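Draststead Drafting Board > Paper, Ink and Pencil > Grid lines that survive erasing

kukus_h
I rule a light pencil grid before laying out lettering, 10 mm spacing, H lead, on the Flinden smooth card. After inking I erase and the grid stays as a faint groove that shows in raking light. Same result with a kneaded eraser and a white vinyl one. Is this the lead or the card?

plumbline77
Pressure. H is hard enough to dent a coated surface. Go to HB and let the pencil rest on the card under its own weight. You will get a wider line but no groove.

Tarigan
Disagree on HB. It smears under the straightedge and the graphite gets pushed into the surface when you erase. I use 2H in a holder, point slightly rounded on scrap, and one pass only. The groove comes from a needle point and from going over the line twice.

plumbline77
A rounded 2H still dents if the backing is soft. What is under the card?

kukus_h
A cutting mat. Green one, fairly old.

plumbline77
There is your problem. The mat gives and the card gives with it. Put glass or hardboard underneath and rule the same line again before you buy any lead.

offset_nib
Seconding the hard backing. I would also question whether you need full lines. Ticks at the margins and a parallel rule across the board will do for lettering. For 200 labels last November I ruled only the baseline and the cap height, and erasing took a quarter of the time.

Tarigan
Ticks are fine for straight rows. For anything with a box or border you need the intersections, otherwise small squares drift off true.

kukus_h
Borders are the reason I rule the full grid. I tried hardboard this evening. The groove is much reduced with H and I can't find it at all with 2H. HB smeared, as Tarigan said.

gridded_out
Posted Mar 10, 2023 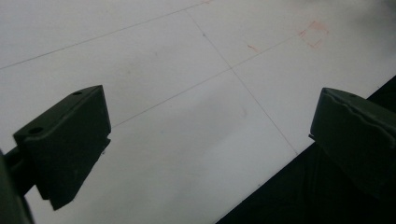
Posted by gridded_out | Member | 200 posts

Faint gray pencil grid on a white surface, small square drawn freehand in red-orange. For layout this is as dark as I would want the lines. If you can read the grid from standing height it is too heavy to come out clean. I put the colored mark in after the grid and leave it, so I never erase across color. Wax pencil drags badly.

Tarigan
Agreed on weight. I would not draw the square by hand, though. Two set squares take the same time.

gridded_out
For a position mark it makes no difference. For finished work, yes.

offset_nib
One more variable is humidity. Card stored in a damp room dents more easily. Mine sits flat in a closed drawer overnight before I rule it.

plumbline77
I have never been able to measure that. Backing first, then lead, then the rest.

kukus_h
Staying with 2H on hardboard. I will redo the border sheet and check it under a side lamp after erasing.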